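Audio Production for Broadcast
Handout 7: Monitoring, levels and the log
Posted 2020-12-15

Reading for this unit: the Vuteo console guide, sections on gain structure and cue bus. Skip the appendix on remote control.

1. Monitoring

Set the headphone level before opening a microphone. Start with the control fully down, play the reference tone, and raise it until the tone is clear at a comfortable level. Leave it there for the whole session. Raising the headphones in the middle of a take hides a falling program level, and the meter is the only thing that will show it.

Closed-back headphones are required in the studio. Open-back models leak into the microphone, and the leak is audible on speech at close range.
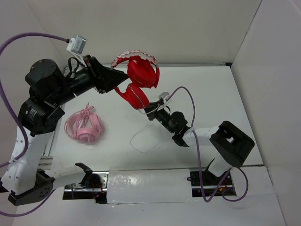
Cue and program are separate buses. Cue carries a source before it goes to air. Program carries what the listener receives. On the Molon board the cue button stays latched until pressed again — check it before every break.

2. Levels

Speech should peak near the mark on the meter and fall back between phrases. If the needle rests at the top, reduce the input gain first and the fader second. The fader has its best control near its zero position.

Room tone: record it at the start of each session, with everyone in place and silent. Editors use it to fill gaps.

Voice filter: the low cut on channel one is set at 118 Hz. Presence boost, where used, is centered at 3,000 Hz and kept small. Do not apply both to music. 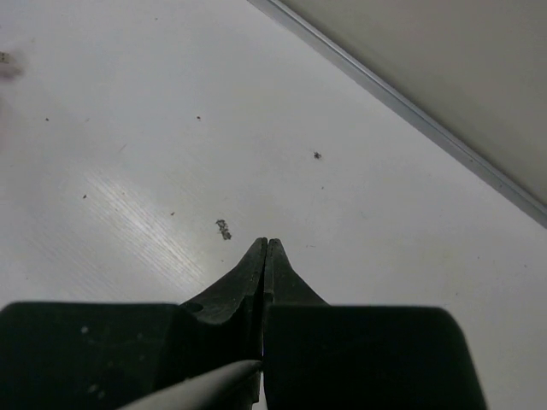 3. The log

Each item gets one line: start time, source, length in seconds, initials. The Ketilsson feature used in class runs 215 seconds including the outro, so it is logged as 215 and not as "3:35". The automation reads seconds only.

Corrections are made with a single line through the error and initials beside it. Do not erase. A log with erased entries is returned unmarked.

4. For next session

Edit the Drelero interview to the length on the assignment sheet. Keep the first answer whole. Export as WAV, mono, at the session sample rate. Name the file with your section and surname, no spaces.

The lab closes at the end of the exam period in December. Files left on the local drives are deleted at that point.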